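Kurian bench, two-arm cell - pre-session safety checklist, with comments
Completed by Lavanya Thomas, 30th October
Method under test: Demora, imitation from demonstrations with clutter left on the table

1. Emergency stop reachable from the operator's chair. OK
Comment: I pressed it twice on each arm, and both dropped to hold the way they should. Thank you, Rigoberto, for moving the button to the near side after I grumbled about it in September.

2. Joint speed limits loaded. OK
Comment: Please read the numbers off the screen every time, even when you were the last one in. The limits do get lost after a software update, and I'd hate for anyone to find that out with an elbow.

3. Grippers open and close fully, nothing held at start. OK
Comment: The method assumes both hands begin empty. Of the 228 demonstrations we had to throw out of the first set, a good many had started with a closed gripper, so this one matters for the results as much as for safety.

4. Wrist and forearm cables have slack through the full reach. OK, with a note

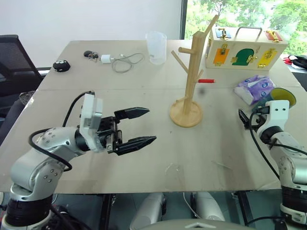
Comment: Run the slow reach test toward the far edge and watch the cable loops while you do it - a loop that looks generous at rest can pull tight when the wrist rolls over. Wendelin would like a second clip at the forearm and I agree with him, though I wouldn't hold up the session for it.

5. Clutter items light, with no sharp edges and no liquids. OK
Comment: Everyday things are welcome, and the policy does better for having seen them. We kept 621 demonstrations with mixed clutter, and the success rate on the peg task held up nicely.

6. Floor cables clear of feet and chair wheels. NEEDS ATTENTION
Comment: Tape them down before visitors come, please. Balakrishnan has the wide tape.

7. Rest break after every 10 runs. OK

Next check due before the Plolletti comparison runs.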